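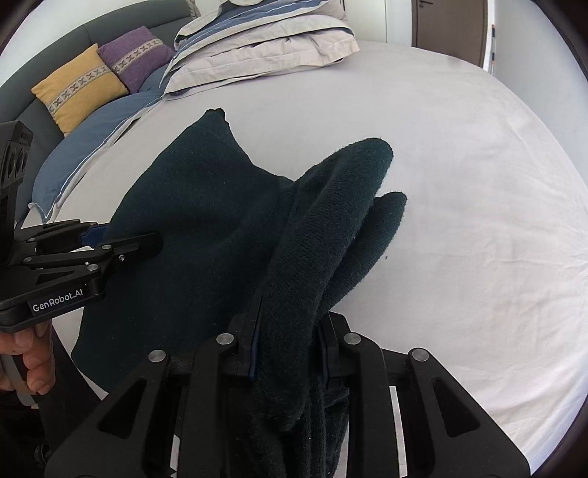
January, notebook entry, started 9:40

Read the draft handling rules again before setting anything up. Fourteen pages, up from 6 in the last version, and I'm still not sure what half of them are for. Writing down my objections while I have them so I don't just grumble in the hallway.

Rule 2, "neutral grasp." The draft says each item must be gripped "in a neutral manner." No definition. I asked on the Bellamy thread what neutral means for a sweater and got back three answers that can't all be right. One says by the shoulders, one says wherever the operator would naturally take it, one says at the two points farthest apart. My guess is the phrase came over from the rigid-parts rules, where it meant "don't grab the box by the corner." Knits don't have a corner until you pick them up.

Proposed wording: both grippers closed on fabric before the item leaves the surface, and at least one grip on a single layer. The second half can be checked afterward by someone who wasn't there. "Neutral" can't.

Rule 5, jaw force. Draft gives one setting for all textiles. I don't believe it. A setting that holds a pillowcase will mark a soft knit, and the one that spares the knit lets a bath towel slide out as soon as the weight swings. Two settings minimum, and write down which was used. Plamum's note claims one setting is fine "in practice" but doesn't say whose practice or how many items. I'd want to see their drop log before quoting that note in anything with our name on it.

Rule 7, surface prep. "Surface shall be clear." Clear of what? If we strip the bed down to a bare mattress we are testing something no house has. Cushions at the head end and bedding pushed to the far side are what the thing will meet in real life. I'd keep a working area free, big enough to lay the item out flat, and leave everything else alone. The Esine people want the sheet pulled tight every time. Fine for comparing runs, but then say it's a comparison setup and don't call it household.

Also lint. Dark knit on a pale sheet sheds, and specks on the sheet end up in the next item's record. A lint roller between items costs nothing. Not in the draft anywhere.

11:15

Went through the old drop log to see whether the rules would have caught anything. 352 entries. The reason column is blank or says "slip" for almost all of them, so the log is close to useless for writing rules, and yet Appendix B cites it as the evidence for rule 5. I'd take the citation out. If we want evidence we need a reason list short enough that people use it. Mine:

grip on folded layer
grip let go under swing
snag on zipper, button or trim
operator released early
other, write it down

Tried to argue myself into "operator released early" being the same as the second one. They look alike in the log but you fix them differently, so they stay separate.

Rule 9, pinch points. The one I agree with, and it's badly placed. It sits after the paperwork section, on page 11, where a new person will reach it sometime after lunch. Fingers stay on the handle while the linkage is moving. No straightening the cloth with a free hand while the other gripper is closed. Rings off. Move it to page 1.

Rule 12, rest breaks. Draft says "as needed." People don't take breaks as needed, they finish the pile. Four items, put the grippers down, shake out the hands. Fileck does it on a timer, which I find annoying, but their afternoon runs don't look any sloppier than the morning ones and ours do. (I haven't measured that. Impression from reading notes.)

Pad check: draft wants the jaw pads inspected weekly. Too slow for knit work. Fuzz builds up and the grip changes. I'd say before each session, wipe, look for a lifted edge — thirty seconds of work, so no excuse.

2:30

Sent the above to the Bellamy thread minus the grumbling. First reply says a rule should not be written until the failure it prevents has been seen. I half agree, but then rules 3, 4 and 10 go too, and I'd like to hear someone defend keeping those.

Still open:
— who signs off a changed force setting
— whether inside-out counts as a different item (I say yes)
— wording for rule 7, waiting on Esine
— order more lint roller refills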